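Workell Workshop Tips
Getting good use out of the Tromel two-arm bench kit
Posted May 8, 2022

If you've been reading this page for a while you know I mostly write about drawer runners, glue that won't let go, and how to keep a pegboard from turning into a junk shelf. But the Tromel kit has had the far end of my bench since December, enough of you have asked about it that my inbox is getting silly, and I've picked up a pile of little habits that I wish had been in the manual. So pour yourself something and settle in.

For anyone who hasn't seen one, Tromel sells the kit as two arms, the mounting rail, the wrist cameras and the power supply, and you teach it small jobs by guiding it through them a number of times. I paid $3,524 for mine with shipping. The frame and the tabletop are up to you. Mine is aluminum extrusion from Gajdoš, who will cut it to length for a small fee, and I'd say pay the fee. I cut my first set myself and spent an evening filing.

The job I've been using to get to know it is the one every household with a craft drawer has: felt-tip markers and highlighters that have come apart from their caps. It sounds like nothing, I know. It's a wonderful test, though, because a cap is small and rolls off if you so much as breathe on it, and it takes two hands, and they have to agree with each other.

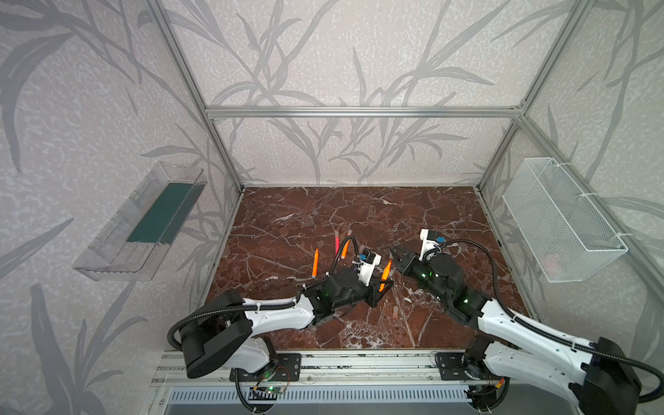 What follows is in the order I wish I'd done things, and you can skip around if you already own one.

1. Bolt the arms down, then leave them alone
Put both bases on the same front rail and tighten every bolt before you teach the arms anything at all. If you nudge a base afterward, even by the width of a pencil line, the practice you gave it is for a bench that no longer exists. I put a dab of paint across each bolt head and onto the bracket so I can see at a glance if one has crept. Nail polish does just as well.

2. Give the cables more slack than looks tidy
My instinct was to strap everything down flat, and my instinct was wrong. The wrist needs a good generous loop, and it'll look untidy, and you have to make your peace with that. Tie the sleeve along the long part of the arm and let it go free toward the end. Then drive the arm slowly by hand to its farthest reach in every direction and watch the loop the whole way. If it goes tight anywhere, let out a bit more and start over.

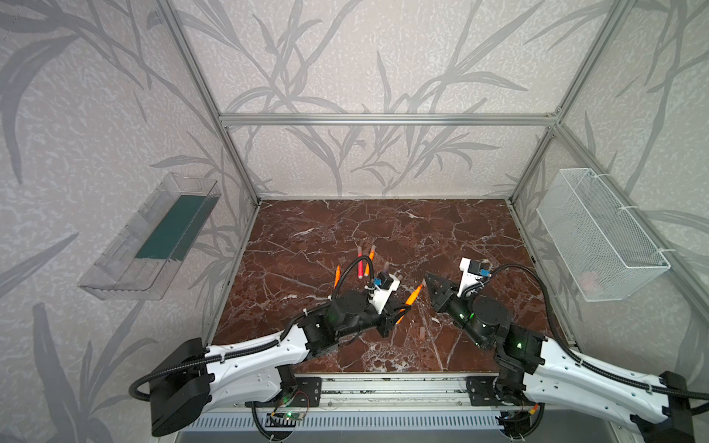 3. Put up walls, and paper them
This one surprised me. With the sides open, the cameras were seeing my coat, the dog, the window, and whatever I'd left on the shelf. Three plain panels behind the rails fixed that. I papered mine with the end of a roll from the hallway, gray leaves on a pale ground, and I've grown fond of it. Hang it once and don't change it halfway through a job. A clear tray on one side and a wire basket on the other give you somewhere to put things up off the table, and cable ties hold a wire basket to a post perfectly well.

4. Think about your tabletop before you fall in love with it
I went for a dark red marble look because I thought it was handsome, and it is. The white veins are also very good at hiding white crumbs. If I were starting again I'd still pick something dark, as bright pens stand out on it nicely, but I'd go plainer. Whatever you choose, wipe it down with a barely damp cloth before each session and keep a soft paintbrush nearby for the corners. Those little specks get everywhere, and I find them near the gripper fingers more than anyplace else.

5. Hold pens low on the barrel
When you're guiding an arm through picking up a highlighter, take it by the lower part of the barrel with the tip pointing up and away from the fingers. That leaves plenty of length showing for the other arm to come at with a cap, and it keeps ink off the gripper, mostly. Black fingers don't show pink ink until you touch them and then touch your shirt. Rubbing alcohol on a cotton swab will shift it, but test a spot first if your fingers are printed ones. Fliser sells replacement finger pads, 10 to a bag, and they're decent. They run a hair thick, so check that your gripper still closes all the way on a thin marker before you commit the whole bag.

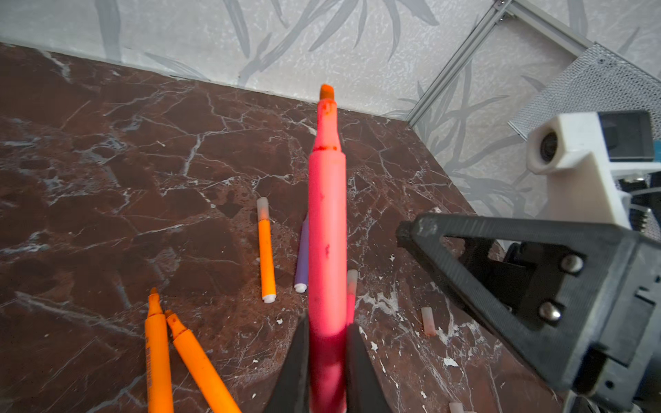
6. Keep the practice runs short
I do 15 in a row and then get up and do something else. After that I get sloppy with my hands, and the arms learn sloppy right along with me — there's no hiding from it. If a run goes badly, throw it out. The Tromel software keeps everything unless you tell it otherwise, and the delete button is two menus down under "Session," where I didn't find it for seven weeks.

7. Scatter things the way they really land

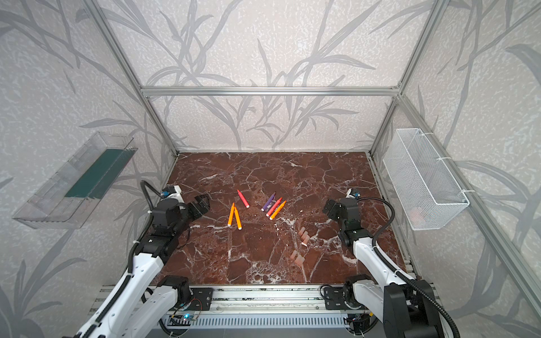 My first month of lessons was useless in a particular way, and I'd like to spare you that. I set the pens out neatly every time, well apart and all facing the same way, like cutlery. The arms got quite good at cutlery. Then I tipped the drawer out and they had no idea what to do. Now I drop everything from a low height and leave it where it falls, and the awkward spots are where I spend my practice time. Three markers lying nearly side by side, like the purple, red-pink and orange ones in that group, make a much better lesson than three pens with a hand's width between them, because the fingers have to find a gap. The two orange ones in a narrow V are worth a few runs too. Pens go down first and small stuff second, toward the front right, so I'm not reaching over one pile to fuss with another.

8. Stay on your own side of the rail
Hands out while the arms are live, sleeves rolled, long hair tied back. Keep the stop button where you can slap it without looking. I moved mine to the left end of the bench after I caught myself reaching across to get at it.

So, should you buy one?
If you want your markers capped by suppertime, do it yourself with the radio on. If you like tinkering and have the bench space, I think the Tromel is a well-made kit with a poor manual, and I've enjoyed every evening I've given it. Tromel's setup service costs extra, and I'd skip it unless wiring makes you nervous. Next month I'm going back to drawer runners, so send me your sticky ones.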